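Why Do Springs Bounce Back?

I have a confession. When I was a kid I took apart every clicky pen in our house, because I wanted the tiny springs inside. My mom was not thrilled! I kept them in a jar on my windowsill, and on rainy days I'd stretch them and squash them and wonder how they always knew what shape to go back to.

So how do they know? Well, a spring is really just a long wire wound round and round into a coil. Metal is made of tiny bits called atoms, far too small to see, and they sit in neat rows holding on to their neighbors. When you pull on a spring, the wire twists a little bit all along its length, and those atoms get tugged out of their comfy spots. They tug back. Let go, and everybody scoots home again.

Grown-up scientists call this being elastic. (Yes, like the elastic in your socks.) Rubber bands are elastic, and so is a trampoline, and so is the tip of your nose. Go on, give it a push! 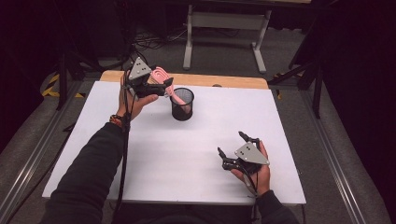
Now, you can pull a spring too far. I did this to a lovely long one from an old Kevness flashlight. I hooked one end on the door handle and walked backward across the kitchen with the other, and it never curled up properly again. The atoms had slid past their old neighbors and settled in next to new ones, so the "home" they went back to was a different shape. I was pretty sad about it.

Squashing a spring stores up energy, a bit like winding up before you throw a ball. The energy waits there until you let go. That's how a jack-in-the-box gets you every single time, even when you know it's coming. My grandma had a wind-up Zedico clock with a flat spring curled up inside like a cinnamon roll. She turned the key 10 times at bedtime, and the spring slowly uncurled all night and pushed the little gears along.

Want to try something? Take a strip of paper and wrap it tightly around a pencil, going along at a slant so it makes a coil. Hold it for a minute and slide the pencil out. You've got a paper spring! Pull it gently and see if it pulls back. Then make another one from thicker paper, or from a pipe cleaner, and see which is the bounciest. Mine from a cereal box was terrible, but the pipe cleaner did pretty well until I got carried away and stretched it straight.

Next time you flop down on a couch, listen for a squeak. There may be springs in there too, getting squashed by you.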